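Thread on curb loading zones, following the new Clorkville curb study (posted 2026-06-02). It's a long document and the useful material is in the appendix.

1/ The study logged 3,070 delivery stops downtown. Most coverage has used that figure as a demand estimate. It is a count of stops that happened. A driver who circled the block and left is missing from it.

2/ Demand at a curb is arrival rate times dwell time. Ten vans an hour staying six minutes each occupy one space on average. The same ten vans staying 12 minutes occupy two. Arrivals get measured fairly well. Dwell usually gets a single average and a footnote.

3/ An average hides the shape. Parcel vans stop briefly and often. Beverage and furniture trucks stop rarely and stay a long time. Mix them in one zone and the long stops set the performance for everyone. 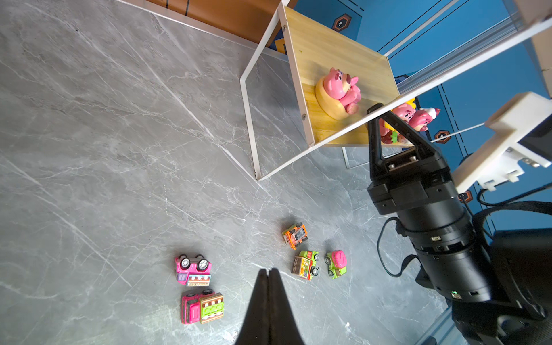
4/ Clorkville's posted limit is 60 minutes everywhere, regardless of what the block receives. On a block of phone shops and cafes that is far too generous. On a block with a grocery it is too short, and the truck stays past it anyway.

5/ Grurnstead did this differently. It split its zones by length of stay, with short-stay bays at the corners and long bays mid-block. The corner position matters: a van can pull in forward and pull out forward without a parallel parking move.

6/ Bay length is the other neglected number. If the marked bay fits the truck but leaves no room for the liftgate and a hand truck behind it, the unloading happens in the travel lane. The bay then shows as occupied and compliant in the data. The blocked lane doesn't show at all.

7/ On double parking: the study reports nearly 335 observations and files them under enforcement. I would file them under supply. Appendix C puts most of them beside a bay that was full at the time, usually with a private car in it.

8/ Sensor choice affects this too. In-ground sensors record whether a space is occupied. They don't record by what. The Nernico units used in the study are in-ground, so vehicle type came from manual observation on a small set of blocks, then got applied to the rest.

9/ That step needs a sensitivity test and I can't find one. If the share of private cars in the bays is off by even a modest amount, the recommended number of new bays changes.

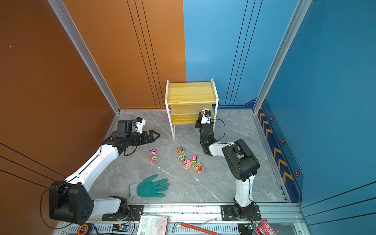
A reply under post 8 asks why the city doesn't simply require a booking for every bay, the way a warehouse books its docks.

10/ Fair question. Dock booking works when one party controls the gate and the driver has one destination. A parcel route has dozens, and the arrival time at any one of them drifts all morning. Booked slots then sit empty while the van is still several streets away.

11/ It can work for the long stops. The Yazzie Street pilot takes bookings for large trucks only, before shops open, and leaves the rest of the day first come, first served. Results are due in September.

12/ What I'd want in the next version of the study: dwell by vehicle type, failed arrivals, and bay length against vehicle length with the liftgate down. The first two need observers on the street. The third needs a tape measure.

13/ Correction to post 2: the average occupancy figure assumes every van gets a space. With one bay and random arrivals, a good share of those ten vans would find it full.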